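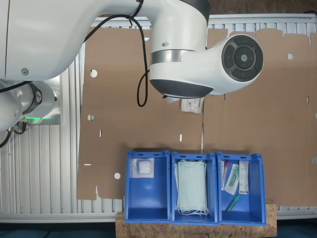
Handout 3: Looking after the kit packing cell

Course: Operation and Care of Small Robot Cells
Training site Tretau, course version 2019-07-04

1. What this handout is for

In the first two handouts we have spoken about the arm as a machine alone. Now we speak about the cell, that means the arm together with the table, the bins, the sheets of cardboard, the cables and the program that was taught for exactly this arrangement. Most of the faults which students report to us as "robot faults" are faults of the arrangement. The arm goes where it was taught to go, and something else has moved.

Please read sections 2 to 5 before the practical part. Section 6 is for reference and you can keep it near the cell.

2. Words we use

Table: the grooved aluminum surface and the rails at its edges.
Board: the piece of pressed wood under the bins.
Blank: a flat cardboard sheet, cut but not folded.
Tool: everything which is mounted after the last joint.
Home: the taught position in which the arm waits between two cycles.
Pick height: the height at which the tool stops over a bin before it goes down slowly. In the training program it is 93 mm above the board.

In the older Plodeck documents the blank is called "carton plate" and the home position is called "rest." They mean the same.

3. Setting up at the start of the day

3.1 Look before you switch on. Walk along the table on all accessible sides. Nothing may lie in the grooves, in particular no screws and no cut pieces of cardboard.

3.2 Check the board. Press with a flat hand on each corner. It must not rock. The board is lighter than the table and it is the first thing that moves when somebody leans on the edge. If it has moved, bring it back to the two pencil marks and do not correct the program.

3.3 Put in the bins. They stand in one row on the board, side by side, and each bin goes always in its own place: dressing material left, face masks in the middle, small sampling items on the right. Push them together gently until there is no gap that you can feel.

3.4 Fill the bins. Masks are laid as one stack with the ear loops toward the front of the bin. For the small items there is no stack, and the rule is only that nothing may stand higher than the rim if it can be avoided. A slim tube which leans on the wall is acceptable. Two tubes crossed over each other are not acceptable, and you should separate them by hand while the arm is stopped.

3.5 Lay the blanks. The printed work card shows which side is up. The blanks lie flat, next to each other, with the flaps in the direction of the far rail. If a sheet is bent and one corner rises, change it. Do not hold it down with tape.

3.6 Switch on, wait for the steady green light on the arm, and load program 182. Run the first cycle at reduced speed with your hand near the stop button.

4. Cables

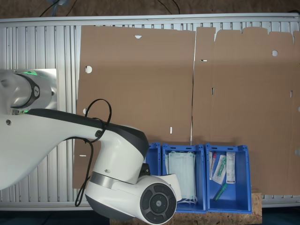 Slack is the most difficult thing to judge in a cell of this size, and beginners nearly always give too little of it. They see a cable hanging in the air and want to make it tidy. In our cell the thin black cable goes in an arch over the elbow and then comes down beside the wrist in a long free loop, and this loop should stay. When the wrist turns to the outermost taught point the loop becomes short, and if you have fixed it with one more tie, the force goes directly into the plug. What you must prevent is a loop so long that it can touch the bins, which stand very near to the wrist in some positions. The test is simple: move the arm slowly by hand guiding to every taught point and watch only the cable, not the tool.

The cables which lie on the floor behind the table are a separate matter. They must be kept out of the walking path and may not be pulled tight over the rail. If you have to step over one, it is in the wrong place.

Never pull on the cable to free it. Stop the arm, open the tie, lay the cable new, close the tie again.

5. The tool

The packets we handle are small and light, and they have a smooth surface with a label on it. The label edge is the bad place to hold. If a packet hangs at an angle under the tool, look first how it lay in the bin before you change any value in the program.

Cleaning of the tool is done once in each shift:

– Stop the arm in home and lock the control.
– Wipe the contact faces with a dry lint-free cloth. No alcohol on the rubber parts.
– Turn the tool gently by hand. There should be no play between the tool and the flange.
– Check the screws with the small torque key from the Ikness set. The value is on the card inside the lid.
– Unlock, and run one cycle without material.

The buttons on the round cap near the tool can be pressed by mistake when you hold the wrist for cleaning. This is the reason for locking the control first, and please do not skip it also when you are in a hurry.

6. Faults and first actions

The arm goes down beside the item
Check the board against the pencil marks, then the order of the bins. Only after this open the program.

The tool takes two masks together
Take out the stack, loosen it with the fingers and put it back. In dry weather this happens more often.

The arm stops with a contact message over the right bin
Something stands too high. Stop, lay it down, confirm the message, start again at reduced speed.

A blank has moved during the cycle
Look for cardboard dust in the grooves below and brush it out along the groove direction. If it happens again with the next sheet, compare the sheet with the work card. In June we received a delivery with a different cut.

No green light after switching on
Do not switch off and on many times. Write down what the panel shows and call the instructor.

7. Service interval

Every 2000 operating hours the joint covers are opened and the seals are inspected. Students do not do this work. It is done by the service technician from Taşdemir, and the cell stays locked until the sheet in the folder is signed. What you can do is to read the hour counter at the end of each practical day and write it in the log, with the program number and any stop you had, also the short ones.

For the next lesson: bring the filled log page and read the chapter on teaching points in the Plodeck manual.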